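Mudden Open Day Recordings: README

Last updated May 31, 2020
Maintainer: Bence Pintér

Overview

Mudden holds recordings from the open day at the Utonham workshop, where visitors watched an arm sort mixed household packaging. The set has 807 episodes. Of these, 600 were recorded with visitors in the building and the rest during set-up in October.

Task

The arm picks one item at a time out of a cardboard box and sets it aside. Box contents were changed between sessions and were not standardized. Expect bags, bottles, trays, plastic parts and paper scraps, often touching or overlapping. Visitors could name an item for the operator to try next.

Files

episodes/ joint states and gripper commands, one folder per episode
video/ head camera view
notes/ operator comments, plain text
split.csv train and test lists

Episodes last about 400 time steps. Anything past 500 was stopped by the operator and is flagged "long" in split.csv.

Known issues

Lighting varies a lot between the doorway and the work area. Clear plastic is hard to label, so treat those labels with caution. Operator notes are missing for some set-up episodes. Colour balance was left on automatic.

Credits

Arm control software by Selvanayagam. Labelling by Zurnach. Please send corrections to the maintainer.
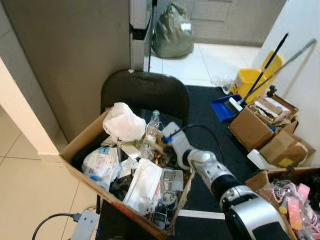

Gripper over the right rim of a packed box on a folding chair, head camera view.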